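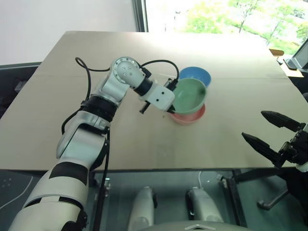
The Case for Bowls That Stack

June

By the Home and Table staff

Open the cupboard in almost any kitchen and you will find a shelf of bowls that don't get along. Two came from a set that has since broken up. One was a gift. One is so wide that it has to sit on top of everything else, which means it gets moved every time someone wants cereal.

Colored bowls in matching shapes are the old fix for this, and they are selling well again. Dulura, which makes a plain round bowl in 10 colors, told retailers this spring to expect delays on the greens. Charbonneau has brought back a line it dropped years ago. In the town of Skerkinstead, the housewares shop on the main street has given its front window to them, red, blue, yellow and green in short piles with the prices on little cards.

The idea is not new. The Prirkesmont pottery put out its first nesting set in 1927 and sold it by mail to farm kitchens, where the same bowl might hold eggs in the morning and bread dough in the afternoon. The catalog copy from that year doesn't say much about looks. It talks about shelf space and how the glaze stood up to lye soap. Color came in as a way of telling sizes apart at a glance.

Today's sets tend to do it the other way around. The bowls are all one size and the color is what you choose. That makes them easy to replace, and it lets a family give each person a color, which cuts down on arguments at breakfast and on the number of bowls in the sink by evening. If the blue one is still on the counter at 9 p.m., everyone knows who left it there.

Shape matters more than color when it comes to storage. A bowl with straight sides won't nest at all. A bowl with a very wide flare nests deeply, but the pile gets tight and the bowls stick together, worst of all when they are put away damp. What you want is a gentle curve and a rim that stays clear of the one below, so there is something to take hold of. Try this in the store. Put three together, lift the top one by its edge with one hand, and see whether the second comes up with it.

The foot is worth checking as well. Turn the bowl over and run a finger around the bottom. A rough ring will scratch the inside of whatever is under it, and after a year or two those scratches hold stains. Tomato sauce is the usual culprit, followed by turmeric.
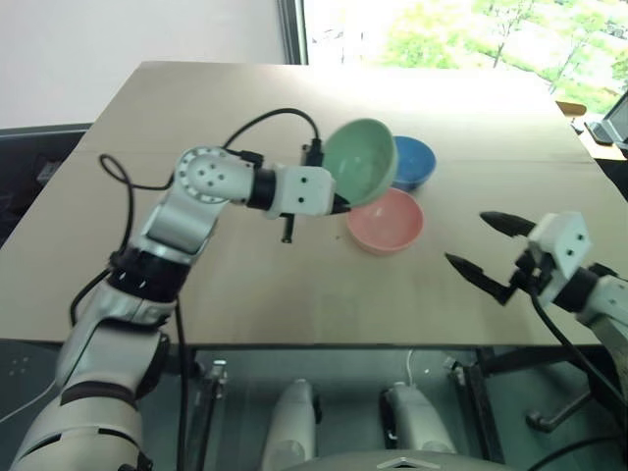
Buying a mixed set means deciding which colors can live together, and the easiest way is to pair one strong shade with one soft one. Stores like to group strong colors with strong colors, and under their lights that looks cheerful. At home it can look like a toy box. A saturated medium blue next to a pale mint green is a combination that holds up on a light table, the blue doing most of the work and the mint keeping it from getting heavy. A lighter rim on the blue helps too. From there you can add one warm color, a coral or a pinkish red, and stop.

Pale interiors are practical for another reason, which is that you can see what is in them. Salt, sugar and flour show up poorly in white, well enough in green and very well in dark blue. Broth is the opposite. Cooks who measure everything out before they start will want at least one of each.

Prices vary a good deal. A basic set of four runs $28 at the Skerkinstead shop, and the Charbonneau version is $65 for the same number. The Charbonneau bowls are heavier and the color is more even. We used both for a month and both came through the dishwasher without fading. The cheaper ones slid a little on a smooth counter when we were whisking, and a folded dish towel underneath took care of it.

For putting them away, a low shelf is better than a high one. People reach up for a pile of bowls, catch the bottom one, and tip the rest. If a high shelf is all you have, make two short piles instead of a tall one and keep the ones you use daily in front. Don't hang cups from hooks above them. Drawers are a good choice if they are deep enough, and children can get to them.

Dry the bowls fully before nesting them. If two do get stuck, set the bottom one in warm water and put a little cold water in the top one, then wait a few minutes and twist gently. Prying with a knife chips the rim.

A chipped bowl doesn't have to be thrown out, though it should leave the table. Ours hold clothespins, keys and the string from bakery boxes. The Prirkesmont catalog suggested seed potatoes.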